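From: Rajitha Sivakumar
To: shed-and-laundry list
Date: 2019-05-04
Subject: Re: Re: white plastic racks, anyone?

Imtiaz Seneviratne wrote:
> Picked up one of those push-together plastic racks for the
> laundry. Poles into corner sockets, no screws, no tools. The
> box says 120 kg all up. Went together before the kettle
> boiled. Why would anyone still pay for steel?

Imtiaz, glad you're happy with it, but I'd like to hear from you again in September. I've owned three of these things under different names (a Korberg, a Pleditz and one with no name at all) and I don't believe the number on the box. Is that 120 kg with the load spread flat? On one shelf or over the lot? Mine didn't say either.

The poles are where I'd look first. On the Pleditz they went into the corners easily enough, and then you'd put a hand on top and the whole rack would sway like a tent.
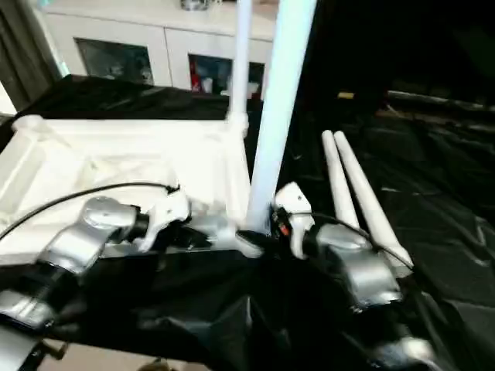
What I do now is lay the base on something dark before I start. White plastic on a white laundry floor is a good way to lose a connector. Then I push every pole down as far as it'll go and give each one a twist. If it turns freely in the socket, I'm not impressed. The Korberg had one that turned no matter what I did, and I ended up wrapping the end in plumber's tape. Anjana Chowdhury told me at the time that tape was cheating. Maybe so, but that corner outlasted the other three.

Also, hold the rim of the base while you push. If you lean on a pole with nothing steadying the bottom, the tray skates off and you're putting all that force in sideways.
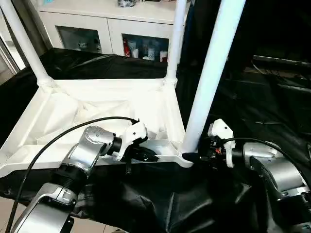
Should you glue the poles in?
I wouldn't. Once they're glued you can't swap a cracked corner, and the corners are what crack.

Justinas asked off-list whether the ribs under the tray make any difference. A bit, I suppose. They stop the panel sagging in the middle, but they do nothing for a pole that's loose at the bottom. I've seen ribs talked up in the ads as if they were bridge trusses. A panel with a cross brace in it is still a plastic panel, and a full bucket sitting on one corner will find that out.
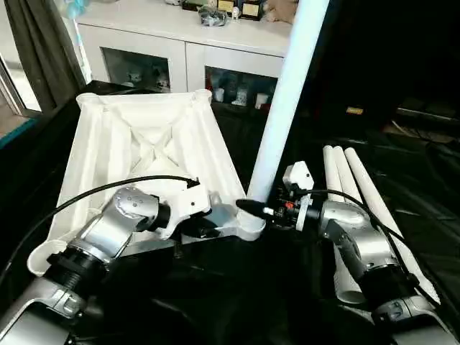 Put the heavy stuff at the bottom, in the middle if you can. Detergent, paint tins, the cat litter. Towels and empty jars up top. And keep it out of the sun. My nameless one lived by a west window and the colour went first, then the sockets.

As for steel, the Nivitz shelf in my garage was dearer, ugly, and took me an entire afternoon and a skinned knuckle. It also hasn't moved since. I'm not saying everybody needs one. I'm saying "before the kettle boiled" isn't a test of a shelf.

Has Habibur still got his? He was very keen on plastic a while back and has gone quiet.

Rajitha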